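Lollham Baskets
Household storage pictures, woven containers part
Last edited Wednesday, May 24, 2023

Lollham Baskets is a set of pictures of woven storage baskets and the plain household surfaces they are kept against.

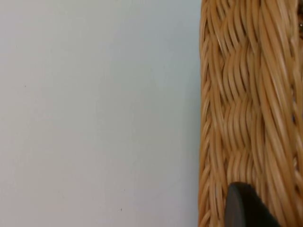

The set was put together by Colette Brunet for the Skernham home storage project. It is meant for people working on material and texture recognition, and for anyone who needs pictures of wickerwork in ordinary rooms. There are 3018 pictures in this release. An earlier release had 2000, all of which are still included under their old numbers.

Contents

Each picture has one line in the index file. The columns are:

picture number
room
main material (wicker, cloth, wire, card, other)
colour, in everyday words
distance (close, middle, far)
notes

Wicker covers cane, willow, rattan and anything made to look like them. We do not try to separate natural strands from synthetic ones. Two of us tried this on a trial batch and disagreed too often for the column to be worth keeping. If a strand looks smooth and glossy, the notes may say so, but the material is still given as wicker.

Colours are kept simple: white, cream, tan, honey, brown, dark brown, grey, black. Where a basket has lighter strands and darker gaps, we give the colour of the strands.

Close means that the weave can be followed strand by strand, even if most of the basket is out of view. Close pictures often have a large area of plain wall or other flat surface next to the basket. Please leave these uncropped if you are comparing results with ours, as the edge between the two is part of the task.

Rooms

The rooms belong to seven households in Lollham and Skernham. Bedrooms and landings make up most of the set, and kitchens are thin on the ground. The Mackay house has its own folder - its index was written first and has no distance column.

Known problems

Small specks on plain surfaces have not been retouched. Do not treat them as labels.

Some close pictures were first entered as far. We corrected the ones we found in October.

Four lines in the index have no room given.

Use

Free for teaching and research. Please name the set and the release you used. The Altum folder is older material under separate terms - read the note inside it before copying anything.

Corrections go to Colette Brunet, with the picture number in the subject line.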